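Dravden two-arm kitchen robot: a buyer's review, nine weeks in
Posted 9/24/24

I look after equipment buying for a small outfit that tests home kit, so I've signed off a fair few machines that looked cheaper on the quote than they did by the end of the year. The Dravden is the first one with hands I've had to find money for, and I wanted to put down what I wish I'd known while the order was still sitting in my drafts.

We looked at three. Zornia do a single arm on a rail, which is lovely and quiet and I'd have bought it if all we cared about was the worktop. Dong only lease, with a minimum term that made me wince. Dravden would sell outright or rent by the week, and theirs came with two proper fingered hands, so that was that. We rented for the first 19 days and then bought, and they knocked the rental off the price (ask for this, it wasn't on the quote!).

Now, the hands. They're the reason to buy it and also where the money goes. Our list of jobs was mostly washing up: plates, racks, cupboard handles, the dishwasher. Doors and racks matter far more than I'd guessed when I wrote the spec. I'd put down "picks up crockery" and left it there, when half the work in a kitchen is pulling something open first. If you're writing your own list, go and stand in your kitchen with a notebook and include every single thing that hinges or slides. 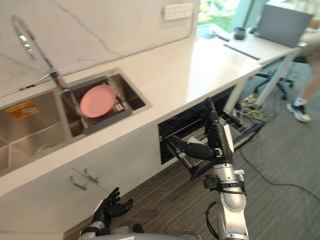

Right hand on the dishwasher door and lower rack, one pink plate in the sink rack.

On grip I'd give it four out of five. Wide edges are its happy place. Thin wire is hit and miss, and it's slow, slower than the sales video by a long way, so if your plan depends on getting through a set number of loads a day, time it yourself during the rental. The fingers wear too. Budget for a spare set from day one and keep it on a separate line, or somebody will cut it.

Then the bits around the robot, which I'd put down as "sundries" like an idiot. Cables, for a start. You'll want longer ones than you think, and a proper plan for where they run. We bought the Eltix cable kit at £71 and I'd get it again, though the clips are a bit stiff. Floor space is the other one. The brochure gives you the size of the base and says very little about how much room the arms need with a dishwasher door down. I taped it out on the carpet before delivery and I'm so glad I did, because my first choice of corner would never have worked.

Support is decent. They answer emails the same day, mostly, and the person who did our set-up stayed on well past the hours we'd paid for. The manual is dreadful. Training is charged per head after the first two people, so send your two most patient ones and have them teach everyone else.

Running costs so far have come to roughly £200 a month on top of the purchase, nearly all of it service plan. You can skip the plan, but the call-out rates without it are eye-watering, and I wouldn't in the first year.

Would I buy it again? Yes, with the rental first. I'd also hold back a bit more of the budget for month two, when you find out what you've forgotten. Next on my list is a second set of hands, once I've got the finance form past my own boss.

Four stars. It loses one for the manual.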